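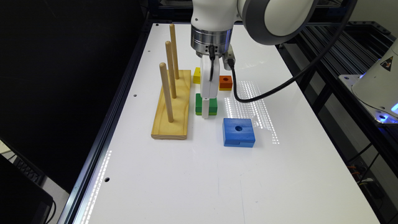
Wooden Block Puzzle Becomes Training Ground for Robot Arm

22/10/2021

A team at Bukley has started recording a robot arm as it works with a children's style block puzzle, part of a project to build a set of examples that a learning system can copy.

The project, called Dala, is aimed at one narrow skill: picking up a block with a hole in it and putting it on an upright peg. The team wants 400 recorded runs of the task before it trains its next model. As of this week it has 249 that passed review.

"It is a small job for a person," said Qianru Zheng, who leads the project. "For the arm, you have to get the grip right, then line up the hole, then let go at the right height. We want a lot of clean examples of all of that."

Each run is made by a person guiding the arm from start to finish. While the operator works, the system stores the arm's joint positions, the opening of the gripper and video from more than one viewpoint. One view takes in the table and the peg board. Another looks down from close to the gripper, where the holes in the blocks are easier to make out.

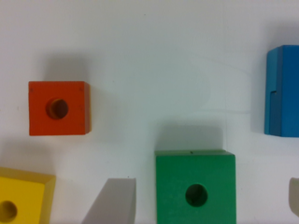 Orange, yellow, green and blue blocks seen from the gripper.

Zheng said the close view matters most in the last part of the reach, when the gripper can hide a block from a camera off to the side. The wide view is better for the pegs. The model will be given both, and it will have to learn which one to lean on at each point in the task.

Between runs, operators move the blocks by hand to new spots on the table. Zixuan Lei, who runs most of the recording sessions, said the first batch in May was too tidy. The blocks had been set down in nearly the same places each time, and the model trained on that batch did poorly when a block was turned a little or moved toward the edge.

"It had learned the table, more or less," Lei said. "So we threw out that layout sheet and wrote a new one."

The new sheet has 8 starting layouts, and operators are told to vary each one slightly. Some leave wide gaps between the blocks.
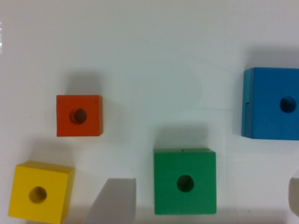
Others put two blocks close enough together that the gripper has to come in at a careful angle. Lei said those runs take longer and are rejected more often, mainly for bumping the neighboring block. Rejected runs are not deleted. They are kept in a separate folder with a short note on what went wrong, and the group may use them later to teach the system to spot a bad grip early.

Review is done by two people, Qianru Xie and Jianhua Tan, who watch every recording before it goes into the main set. A run is turned down if the operator stops partway to think, if a block is dropped, or if the video and the arm data are out of step. Xie said the last problem was common at first and became rare after a software fix over the summer.

The recordings are labeled with a tool from Troralis, a small firm that also stores the files. Alaric Castellanos, an engineer there, said each run is split into short stages such as reach, grip, lift and place, so that the model can be tested on one stage at a time.
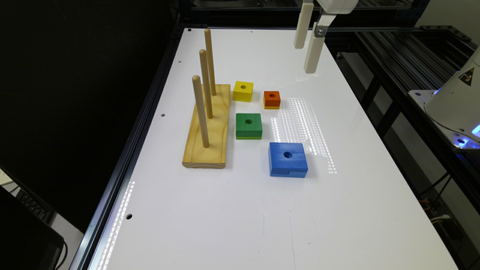
The peg board and four blocks, with the gripper open above the table.

Bukley has not said when it expects to reach its target. Zheng said the pace depends on how many hours operators can spend at the arm – long sessions lead to sloppy runs, and the team now limits each person to 2 hours a day.

Once the set is complete, the group plans to train a model on it and test it with layouts that were left out of the recordings. A follow-up project, Ding, would use the same arm and the same recording method with pieces that do not have holes. Work on that has not begun, and Zheng said the shapes are still being chosen.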